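The workroom, finally with a decent table

I promised a few of you I'd put up the workroom once it stopped looking like the inside of a moving truck, and it has mostly stopped! The room is the small one at the back of the house, the one with the window that sticks, and for 15 years it was where we put things we didn't want to decide on. Since August it has had a table in it, a good lamp, shelves that hold weight, and a floor you can see. I've kept the notes short where I could and gone on too long about the table, as anybody who has talked to me lately would expect.

The doorway

You come in and the first thing you meet is the back of the door, with the hooks. I moved them down a few inches so that aprons don't drag across the light switch anymore. The paint on the trim is the same cream as the hallway (one leftover can, one coat, don't look too closely near the hinges). I thought about a darker color for ages and had little squares of green taped up for most of the summer, and then one evening I took them all down and felt so much better that I knew I was done choosing.

The shelves

These came with the house and lived in the garage until this year. I scrubbed them, sanded the worst of the splinters, and screwed them to the studs, which took a whole afternoon and two trips out for longer screws. The heavy stuff is at the bottom — paint cans, the vise I can't lift with one hand, a crate of hinges and drawer pulls I swear I'll use. Middle shelves are for whatever I'm in the middle of. The top one is for wrapping paper, and I need the step stool for it, so it stays nice and tidy up there.

The rug under the stool

From Şimşekoğlu, the carpet shop next to the old bakery. It's a remnant, bound on three sides, and they threw in the fourth side for free when I went back looking sorry for myself. It's a deep rusty red and it hides everything. Sawdust shows up on it only if you kneel down, and I've quit kneeling down.

The lamp

Clamps on, swings out, folds away. I had it on the left for the first few weeks and kept throwing the shadow of my own hand over whatever I was trying to see, and I'm left-handed, so that one is all on me. It's on the right now. If you're setting up a table of your own, sit down and pretend to sew on a button before you tighten anything.

The table

Okay, the table! It came from Salletti, the secondhand place that used to sell restaurant fittings and now sells pretty much anything with legs. I paid 173 dollars, which I still think was fair, and I'd gone in for a coat rack. It is 36 inches deep, so I can spread out a project and still have room behind it for a row of trays. When I got it home the top was tired and gray and sticky in one corner, and one leg was shorter than the rest. I fixed the leg first with a slice of cork, then started on the top with the coarse paper and worked up from there, an hour at a time in the evenings with the window open as far as it would go. I was sure I'd gone through to something ugly at one point and had to walk away and have some toast.

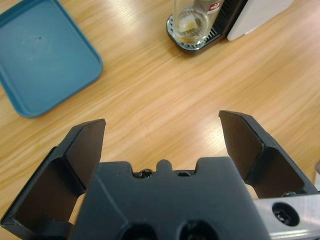
Finishing it was the part I'd been dreading, and it ended up being my favorite. I used Sunura oil, the kind with a little color in it, wiped on thin and left overnight between coats with the door shut so the cat couldn't sign it. I was after warm, and I got warm: it's a proper honey color now, and the grain runs in long lines with the light lying right across them. I love that pale streaky patch where it bounces off the top. The blue thing in the corner is one of my teal trays, and you can see it's already a bit scuffed on the inside, poor thing. I was a little worried the teal would fight with the wood, but I think they get along beautifully, and I'd put those two colors together again in a heartbeat.

A word about the oil for those of you who asked. Thin coats, thinner than feels sensible. I put the first one on with far too much enthusiasm and it stayed tacky for days, and I had to rub it back with a rag and a lot of muttering. After that I poured a little on the cloth and never straight on the wood, and it went on like a dream. Hang the rags outside to dry flat when you're done, please, don't ball them up in the trash. The can says so too, in very small letters.

The trays

There are five of them in use, all from the Bulance range that the kitchen store was clearing out. They're plastic, they have a raised rim and they're shallow, and shallow is what I wanted. My old system was deep boxes, and in a deep box the thing you need is always under all the other things. With a tray I can tip everything toward one side with my hand and look. One is for screws and odd hardware. One is for sewing, which means buttons, bobbins, and the good scissors that are not for paper. One is for pens and tape. The other two are for whatever has to leave the room: things to give back, things to mail, batteries that need to go to the drop-off. That last pair has changed my life more than the table has, and I say that as somebody who pats the table when she walks past.

I do wash them. Warm water, dish soap, a soft brush for the corners. I went at one with the green side of the sponge early on and I won't do that again — it takes the shine off and the dull spot is there for good.

The window wall

Bare for now. I've got a pegboard leaning in the hall, waiting for me to measure twice. My plan is to hang only what I use every week and leave a good wide strip of plain wall, so my eyes have someplace to rest. We'll see how long that lasts. I'm a person who sees a free hook and goes looking for something to put on it.

The sill is deep enough for a mug and a small plant. I had three plants there at first and the window couldn't be opened without a whole relocation program, so two of them moved to the kitchen and seem happier there, with the steam.

The stool

Wobbles. I know. It's next. It was my aunt's and it has the dip in the seat that comes from decades of being sat on, and I don't want to swap it for something with a lever. I'll glue the rungs when I can stand to be without it for a night.

The drawer nobody should open

I did try. I took everything out and laid it on the table, sorted it into piles, had a cup of tea, and put a good half of it back in. There are keys in there to doors we no longer have. There's a ball of string made of shorter strings. I kept the string and I'd keep it again. What did go was the dried-up glue, four tubes of it, plus a roll of tape that had turned into a solid ring.

Under the table

Just the recycling bin and a low box for wood offcuts. I wanted to keep the space clear for my knees, and so far I've kept to it. The offcut box has a rule, and the rule is that once the lid won't close I burn or give away until it does. My neighbor gets the small pieces for her stove and I get eggs, which is the best deal I've ever made without meaning to.

How it works day to day

Mornings are best in there. The sun gets in over the shed at breakfast time and lands on the table, and if I've got mending to do I take it in with my coffee and do it right then, before the rest of the day can get its hooks in. By late afternoon the room goes dim and I'm on the lamp. At the end I put whatever's out back in its tray, wipe the top with a dry cloth, and push the stool in. It takes as long as a song on the radio. Some nights I skip it, of course, and then I walk in the next day to a spread of pins and cold coffee and have to be stern with myself.

A few people wanted to know if I'd put a cutting mat down to save the finish. I have one and I use it for knives, but I don't leave it out. I sanded that top for weeks and I want to look at it! It'll get dents. It had plenty when it came, and I left a couple in near the front edge on purpose, the ones I could feel with my thumb and didn't mind.

Still to do

The pegboard. The stool. A second coat on the trim by the hinges. A better spot for the iron, which is currently living on a stack of magazines. I'd also like a little shelf for the radio, up out of the dust, and I have just the piece of wood for it in the offcut box if my neighbor hasn't gotten there first. I'll add more to this page when the pegboard goes up, and if you've got one of your own, send me your spacing, because I've drawn mine out four different ways and I don't trust any of them.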